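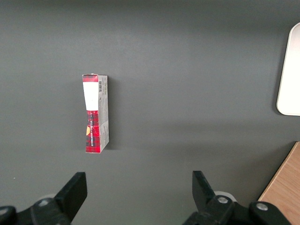 Seite 3 von 26

Störungsprotokoll Zeitnahme, Enduro-Rennen Grommont
Eröffnet: 24. März 2019
Bearbeitung: Chalerm Yensuk
Status: gelöst

Problem: Auf der Stage Kaewsai fehlen im Ziel einzelne Durchgänge. Start und Zwischenzeit sind sauber, das Livebild im Limen zeigt danach nur Striche. Tritt vor allem auf, wenn zwei Fahrer dicht hintereinander durchs Tor kommen.

Erster Versuch: Antenne im Zielbogen getauscht, Kabel neu gesteckt. Keine Änderung. Dafür weiß ich jetzt, wie schnell man so einen Bogen umlegen und wieder aufstellen kann – richtig schnell!

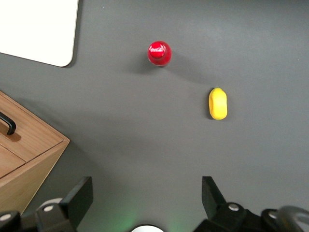
Danach das Log des Empfängers ausgelesen, und da wurde es spannend: Die Chips werden alle erkannt, auch die vermissten. Der Empfänger verwirft sie nur wieder. Die Sperrzeit stand auf 800 Millisekunden und galt für das ganze Tor statt pro Chip. Wer dem Vordermann am Hinterrad klebt, fällt also raus. Den Wert hatten wir im Februar beim Test in Nondside selbst eingetragen, mit nur einem Rad auf der Strecke.

Lösung: Sperrzeit auf »pro Chip« umgestellt, Empfänger neu gestartet, Rohdaten erneut eingelesen. Alle Zeiten sind da, auch die vom Vormittag. Großartiges Gefühl, wenn die Liste sich plötzlich füllt!

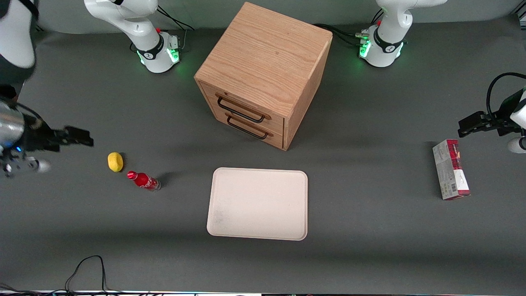 Schränkchen aus hellem Holz, beide Schubladen geschlossen

Offen: Einstellung auch am Ersatzgerät prüfen – steht noch im Zelt an Stage 2.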